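Nuala Ó Súilleabháin has been fitting out small flats for long enough to have strong views on hallways. Most people, she says, treat them as somewhere to walk through and then complain that there is nowhere to put a coat.

"I start with the front door," she says. "What's in your hands when you come in? Keys, post, a wet umbrella. If there's no place for those, they end up on the kitchen table."
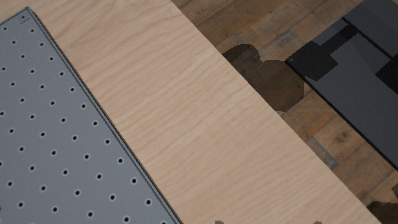

Her firm, Conneely, takes on flats and terraced houses, and she does the first visit herself, usually at eight in the morning when the household is trying to leave. She worked at Bremolska before that, mainly on paint and curtains.

The job she talks about most is a ground-floor flat in Stinside, finished in January. The hall was 919 millimetres wide and had a radiator on the only long wall. The owners wanted a bench.

"They couldn't have a bench. I told them that on the first day. We moved the radiator, put in a shelf 200 millimetres deep and hung the coats over it in one row."
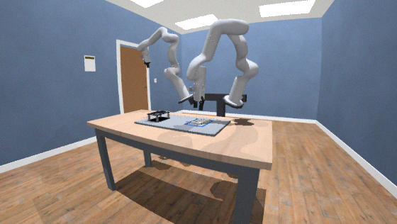 Two white arms on a black T-shaped mount, with the door on the back wall.

The shelf and hooks came to 308 pounds, and moving the radiator cost more than that. She is not keen on shoe cabinets with tilting drawers, which she finds too shallow for boots. A tray on the floor does the same work.

Colour came last. The owners had picked a pale grey called Cemeren, and she asked them to live with a painted board for over three weeks before buying any.

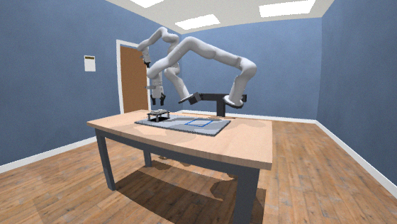
Blue walls and a wooden worktable.

"It looked green by the evening," she says. "They went a shade warmer and they've been happy with it."

Lighting is where she will spend money. She likes two wall lights on a separate switch, set low enough to find a keyhole by.

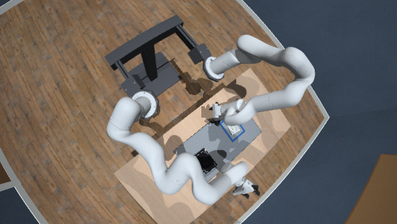 Flooring in a hall gets the hardest wear in the home, and she would put the same boards through to the next room if the budget allows. She prefers a mix of tones, reddish brown and tan with some darker walnut, as in the narrow planks here, to a single flat colour. Grit shows up less on them. She runs them lengthways from the door and leaves the mat loose, so it can be taken outside and shaken.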